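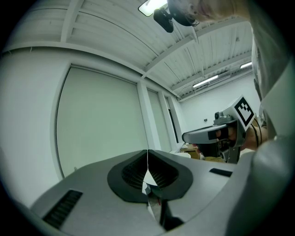 **Tenants' group questions Silside's "whole-building comfort" promise, asks for the numbers before anyone signs**

FOR IMMEDIATE RELEASE — November

The Ruller Court Tenants' Association is asking Silside, the company that wants to replace the heating controls at Ruller Court, to publish the test results behind its claim of lower bills for every household in the building. The association has asked twice in writing. It has received two brochures.

Silside's offer would put a "smart" thermostat in each of the building's 279 apartments and tie them all to one central account run by the company. Tenants would pay a $6 monthly service fee on top of their heating charges. The building's owner, Ekinci Properties, has called the plan "a clear win for residents" and has asked households to return a consent form by the end of the month.

The association is not telling its members to refuse. It is telling them to wait.

"We have heard 'clear win' before," the association said in a statement. "We heard it about the laundry cards and we heard it about the lobby intercom. The laundry cards cost more than coins did, and the intercom still rings the wrong apartment. If this system saves money, there must be a bill somewhere that shows it. We would like to see that bill."

**What Silside says, and what it leaves out**

The sales material says homes using the system have cut their heating costs by "up to" a stated share. It doesn't say how many homes got close to that figure, what kind of homes they were, or how cold the winter was. A note in small type says the results come from Cevell, a development of new townhouses. Ruller Court is a brick building with steam radiators and windows that whistle.

Most apartments at Ruller Court can't control their radiators beyond turning a valve on or off, and in many the valve has been painted over. A thermostat on the wall will not change that. Silside's representative was asked about the radiators at the October meeting and answered that the system "learns." Tenants asked what it would do after it had learned. The answer was that someone would follow up. No one has.

There is also the matter of the fee. Six dollars a month comes to $72 a year for each household, whether or not the bill goes down. The consent form allows Silside to change the fee with notice — it doesn't say how much notice, or whether there is a ceiling.

**What the association is asking for**

The association has sent the following requests to Silside and Ekinci Properties:

- Before-and-after heating bills from at least one older building with steam heat, with names removed.
- A trial in 6 apartments on different floors, run through a full heating season, with no fee during the trial.
- A written cap on the monthly fee.
- A plain statement of what information the thermostats collect and who can see it.
- A later deadline for the consent form, and a promise that households who don't return it will not be signed up by default.

The last point matters more than it may seem. The current form has a box for "yes" and a box for "contact me to discuss." It has no box for "no."

The association also notes that a good deal of heat could be saved by cheaper means. Weatherstripping for the hallway windows has been on the repair list for two winters. The boiler room door doesn't close all the way. Neither job needs an account or a password.

**Open meeting**

The association will hold an open meeting in the ground-floor community room at 7 p.m., on the date posted in the lobby. Silside and Ekinci Properties have both been invited and had not replied when this release went out. Tenants are encouraged to bring last winter's heating bills, and copies can be made at no charge. Seats are limited to 100. Spanish interpretation will be provided.

**About the association**

The Ruller Court Tenants' Association represents renters at Ruller Court. It takes no money from contractors, utilities or the building's owner. Questions from the press can be left in writing at the association's mailbox in the east lobby.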